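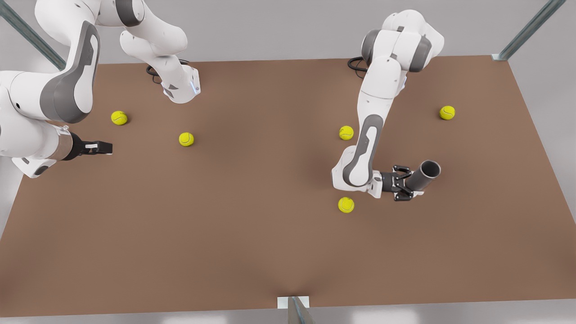
Wie lange im Voraus sollte ich die Ferienwohnung in Pratow buchen?

Für die Sommerferien empfehlen wir, sich bis Ende Februar zu melden, denn die Wochen im Juli und August sind bei uns meistens als erste vergeben. Außerhalb der Ferien geht es deutlich entspannter zu, und im April oder Oktober findet sich oft noch kurzfristig etwas. Schreiben Sie uns einfach, auch wenn der Kalender auf den ersten Blick voll aussieht -- manchmal wird etwas frei, und wir führen eine Warteliste.

Wie viele Personen können übernachten?

Die Wohnung ist für vier Gäste eingerichtet. Es gibt ein Schlafzimmer mit Doppelbett und ein kleineres Zimmer mit 2 Einzelbetten, die sich auf Wunsch auch zusammenschieben lassen. Ein Reisebett für die Kleinsten stellen wir gern kostenlos dazu, bitte sagen Sie uns nur vorher Bescheid, damit es bei Ihrer Ankunft schon aufgebaut ist.

Sind Bettwäsche und Handtücher dabei?

Ja, beides liegt bereit und ist im Preis enthalten. Nur für den Strand bringen Sie bitte eigene Tücher mit. Bei Aufenthalten ab 12 Nächten wechseln wir die Wäsche einmal zwischendurch, den Tag sprechen wir mit Ihnen ab.

Dürfen wir unseren Hund mitbringen?

Sehr gern sogar! Ein Hund ist herzlich willkommen, bei zweien fragen Sie bitte kurz nach. Für die zusätzliche Reinigung berechnen wir einmalig 40 Euro, ganz gleich, wie lange Sie bleiben. Der Garten ist zur Straße hin eingezäunt, zur Wiese hinunter allerdings nur mit einer niedrigen Hecke, über die ein sportlicher Hund ohne Mühe hinüberkommt. Napf und eine alte Decke finden Sie im Schrank unter der Treppe.

Ab wann können wir anreisen, und wann müssen wir abreisen?

Die Wohnung steht Ihnen ab 15 Uhr zur Verfügung. Wer früher da ist, darf gern schon das Auto abstellen und einen Spaziergang zum See machen, das Gepäck kann so lange im Flur bleiben. Am Abreisetag bitten wir Sie, bis 10 Uhr fertig zu sein. Wenn nach Ihnen niemand anreist, sind wir da großzügig und Sie dürfen in Ruhe zu Ende frühstücken.

Wie kommen wir ohne Auto zu Ihnen?

Mit der Bahn fahren Sie bis Drulten und von dort weiter mit der Buslinie 184, die direkt an der Kirche in Pratow hält. Von der Haltestelle sind es noch ein paar Minuten zu Fuß, immer die Lindenallee entlang und hinter dem Feuerwehrhaus links. Abends fährt der Bus leider nur noch selten. Wenn Ihr Zug spät ankommt, holen wir Sie nach Absprache auch gern vom Bahnhof ab -- das haben wir schon oft gemacht, und man lernt sich dabei gleich ein bisschen kennen.

Wo können wir einkaufen?

Im Dorf selbst gibt es den Hofladen mit Eiern, Kartoffeln, Honig und je nach Jahreszeit Erdbeeren oder Kürbissen. Bezahlt wird in die Kasse am Eingang, denken Sie also bitte an Kleingeld. Supermarkt, Apotheke und einen sehr guten Bäcker finden Sie in Drulten. Auf Wunsch stellen wir Ihnen für den ersten Morgen Brot, Butter und Milch in die Küche.

Gibt es WLAN?

Ja, und für Mails und einen Film am Abend reicht es gut aus. Bei Gewitter ziehen wir manchmal den Stecker, denn das hat uns schon einmal einen Router gekostet. Das Passwort steht in der Gästemappe auf der Kommode.

Kann man im See baden?

Man kann, und wir tun es selbst, sobald das Wasser einigermaßen warm ist! Die Badestelle hat einen flachen Einstieg und eine kleine Liegewiese, aber keine Aufsicht. Bitte lassen Sie Kinder dort nie allein ans Wasser. Zwei Fahrräder für den Weg stehen im Schuppen, eine Luftpumpe hängt gleich neben der Tür.

Was geschieht, wenn wir absagen müssen?

Geben Sie uns bitte so früh wie möglich Bescheid. Bis sechs Wochen vor der Anreise ist die Absage kostenlos, danach behalten wir die Anzahlung ein, sofern wir die Wohnung nicht anderweitig vergeben können. Eine Reiserücktrittsversicherung ist besonders für Familien eine Überlegung wert.

Meine Frage war nicht dabei. Wen kann ich fragen?

Rufen Sie uns an oder nutzen Sie das Kontaktformular. Am besten erreichen Sie uns am frühen Abend, tagsüber sind wir oft im Garten und hören das Telefon nicht. Auf Nachrichten antworten wir in der Regel noch am selben Tag.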